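Lamside Workshop
Home | Cells | Fault reports | Galleries | Contact

Block Cell: The Cable Snag and What Came After

This gallery goes with the fault report on the block cell at Lamside. Last July the arm was coming up out of the bin when the cable loop at the wrist caught the handle of a clamp. The arm kept moving, the cable went tight, and the bin was dragged 11 mm before the drive faulted and the arm stopped. No one was inside the line. The cell was down for 7 days.

The written report is 18 pages and covers the settings and the test results. The captions here are for people who work on the cell or are about to, and who want to know where to look. Select a title to open its picture. Some of the titles have more than one picture behind them.

The cell and the work

The job is simple to describe. Long blocks are tipped into a gray bin in no set order, and the arm takes them out one at a time and lays them in a tray. It was set up to try out pick planning for Parsons, who have a similar job with heavier parts. The gripper came from Filtdale and was fitted here. 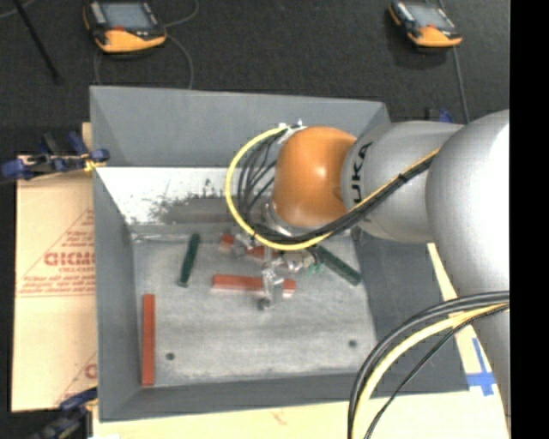
Page last changed: April 16, 2023, by Jamie Rowbotham

Over the bin. The gripper is down among the red and green blocks, with a silver finger in front of one of the red ones. The yellow cable runs along the gray link, passes under the orange wrist and swings out to the left in a wide loop. A clamp grips the bin at the upper left.

When you look at a cell like this one, follow the cables first and the gripper second. A loop that sits well clear of everything in one pose can be a hand's width lower after the wrist turns, and the planning software at the time knew nothing about it. It checked the arm, the gripper and the bin walls. The clamps and the cables were not in the model.

Tray side
Where the blocks are set down. There were no faults on this side and nothing here was changed.

Spare blocks
Red and green, same length. Color has no bearing on the fault. The planner does not use it.

The snag

Clamp handle, left side
The handle that was caught. It stands above the rim of the bin when the clamp is closed, and further when it is open. The mark on the plastic is from the cable jacket.

Cable jacket
The outer jacket is scuffed along the inside of the bend and split in one place. The split does not go through to the conductors, but the cable was taken out of use and tagged the same afternoon.

Connector at the wrist
Bent latch. This is what took most of the pull. The plug held, and in hindsight we would have preferred it to let go.

Drag mark on the board
Pencil lines were drawn along the bin edge before anything was moved, one for where it should have been and one for where it ended up. Please do this first if it happens again. It took two minutes and it settled a long argument over which way the pull had come from.

Stop message
The fault text as it came up. The arm stopped on a following error, meaning it could not keep to its commanded path. It did not stop because it had detected contact. The contact limit was set too high to notice a cable pulling on a light bin, and the report goes into this on its own page.

Arm left in place
We left the arm where it had stopped while notes were taken – power locked off, air let down. The gripper was still holding a block. The block was supported by hand before the air was released.

Why it was not caught sooner

Log sheets, spring
The log had three earlier entries that mention the bin being "off." Each time the bin was pushed back to its lines and the cell restarted. We now think all 3 were light snags that pulled free before the arm faulted. The people on shift did what the sheet told them to do. The sheet said to move the bin back.

Old start sheet
The version in use before the fault. There is a line for checking the air pressure and a line for checking the bin position. There is no line for the cables.

Loop length, before
Tape measure held against the loop with the wrist at zero. The extra length had been left in when the gripper was fitted, so that the wrist could turn fully both ways. The program never turns it that far. The slack was never taken back out.

Wrist turned to the far limit
Same loop with the wrist rotated. The lowest point of the cable comes down beside the bin wall. In this pose it passes the clamp with no gap to speak of.

Model view
Screen picture from the planner. The bin is drawn and the gripper is drawn. The space where the clamps should be is blank, and the arm is free to sweep through it.

Repair

New cable, laid out
The replacement before fitting, next to the damaged one. Same type, cut shorter. The first one we cut was too short and pulled at the wrist in one of the tray poses, so it was put on the spares shelf for the bench rig.

Tie points
Hook and loop straps in place of the plastic ties. The ties were being cut off and replaced every time somebody worked on the gripper, and the slack came out a little different each time. The straps are sewn to a sleeve and can't slide.

Clamps turned around
Handles now point away from the bin. They are slightly harder to reach and you will knock your knuckles on the left one.

Test with the air off
Jogging by hand at low speed through the corner poses, one person on the pendant and one watching the loop from outside the line. The person watching calls the stop. The person on the pendant does not look at the cable at all.

Foam block on the clamp
A strip of soft foam was taped to the handle for the first runs, so that any touch would leave a dent. The foam was clean after the first full set. On the second set there was a small dent, which we traced to a sleeve and not the cable. The strap was moved back and the set was run again from the start.

Changed in the software

Clamps added to the model
Plain boxes, drawn bigger than the real thing. They don't need to be pretty.

Keep-out shape for the loop
A fat ring fixed to the wrist in the model, standing in for the cable. It costs us some picks. A block lying tight against the left wall is sometimes refused now, where the old program would have gone in after it. We are living with that for the time being. Someone stops the cell and moves the block.

Contact limit
Plot of the readings from normal picks with the old limit and the new one drawn across them. With the new limit the arm stops sooner, and it has also stopped for nothing a few times, mostly when a finger scrapes the bin floor. If you get one of these stops, write it down. Do not raise the limit to make it go away.

Wrist range
The program now refuses any grasp that needs the wrist past the marked angle. It looks for the same grasp from the other side first.

Visit from Trenen

Trenen run a cell of nearly the same layout and asked to see the damaged parts. They went home and found the same kind of wear on their own cable, in the same spot, with no stop ever logged. Their pictures are not ours to post, but they have agreed to the two below.

Trenen, cable wear
Polished patch on the jacket, just behind the wrist. Easy to miss unless the cable is turned over.

Trenen, their fix
They moved their clamps to the outside of the board and left the loop alone. It suits their layout. It would not suit ours, where there is no room on the floor side.

Current start sheet

Start sheet, page one
The cable check is now the first line. Turn the wrist to both marks at low speed, look at the loop each time, then look at the straps. Initial it.

Start sheet, page two
If the bin is off its lines, the cell stays stopped and you call the person on the list. Do not push the bin back. Draw your pencil lines before you touch it.

Still open

The connector has not been changed. We want one that pulls free before the cable is damaged, but a gripper that loses its signal with a part in its fingers has its own risks, and we have not settled what it should do in that case. Filtdale have sent a sample latch. It has been on the bench rig since the winter and the results will go in the report when there are enough of them.

The pictures of the wrist at both limits should be taken again with the new cable. The ones posted under "Why it was not caught sooner" show the old cable and should not be used for setting up.

Corrections: the clamp mark was first listed here as being on the right side of the bin. It was on the left. The caption has been fixed, and so has the report.

To report a cable fault on any cell, use the sheet by the door or write to Jamie Rowbotham through the Contact page. Put the name of the cell in the subject line.

Back to Galleries | Fault report (18 pages) | Start sheet, current version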